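From the Reading Circle: Who Gets Counted as Working

Our February evening ran long again, and I for one was glad of it. We had set ourselves the Duklow essays on unpaid work in the home, and I had half expected a polite hour and an early night. Instead we were still at it when the library staff began switching off lamps at the far end, and a good many of us carried on talking in the parking lot with our coats buttoned up to our chins.

If you haven't read it yet, the book asks why cooking, washing, nursing and the minding of small children have so seldom been called work when women do them for their own families, though the very same tasks earn a wage the moment they are done in somebody else's house. It is an old feminist question, and some of us remember arguing over it in our student days, when the answer seemed to be wages for housework and the sooner the better. The essays are more doubtful about that. A wage might bring respect and a little independence, but it might also pin women to the stove more firmly than before, and I went home still unsure which side I was on.

The chapter that got us going was the one on remembering. Somebody in every household knows when the dentist is due, which child has outgrown her boots and whose turn it is to telephone the aunt. One member had kept a diary of such things for 10 days and read us a page of it, and the room went very quiet and then very loud! We did wonder whether the writer lets paid cleaners and home aides slip out of sight, many of them women who go home and start all over again. I think that is a fair complaint, and the book would be better with another chapter.

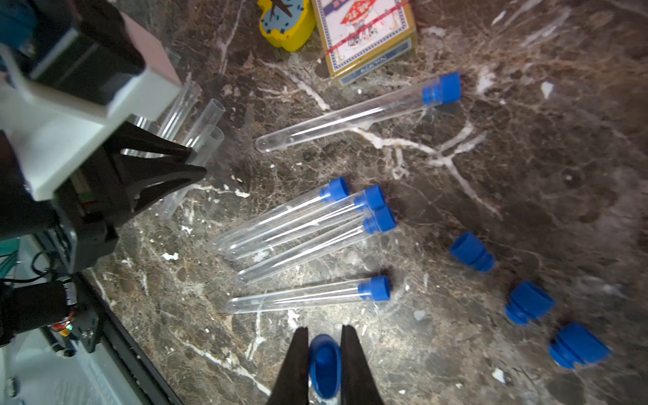 Which brings me to our next choice, the Standberg collection on aging and care. It follows on nicely, as it looks at what happens when the daughters who were expected to do the looking after live far away, or have jobs, or simply say no. It is 283 pages and reads faster than you might fear – the middle section is made up of letters, and I finished those in one sitting with my tea gone cold beside me.

The library has set aside 2 copies at the front desk, so please pass yours along when you are through. We meet at seven in the upstairs room, and newcomers are welcome whether they have read every page or only the first few.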